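Kerneo brick show returns to Favport

Thursday, January 18, 2018 – Kerneo, the building club for grown-up brick fans, is back at the Dernik hall for 2 days this month. 224 builders signed up, nearly double last January. Doors open at 10, kids free.

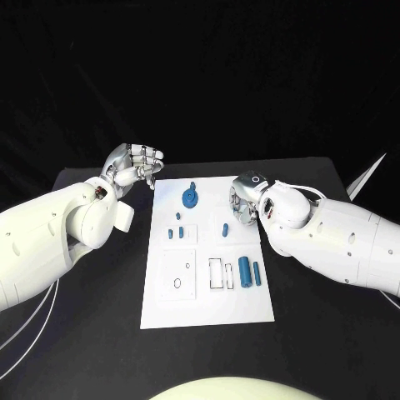 Tables go to clubs first, then solo builders. Selma Gashi is bringing her harbor layout, four baseplates longer then before. Parts swap both afternoons – sort by color please, a few blue parts laid out on a white sheet is plenty. No bulk bins.

Space building contest judged by Debashish Marikar. Entries in by noon Saturday. Tickets at the door, cash only.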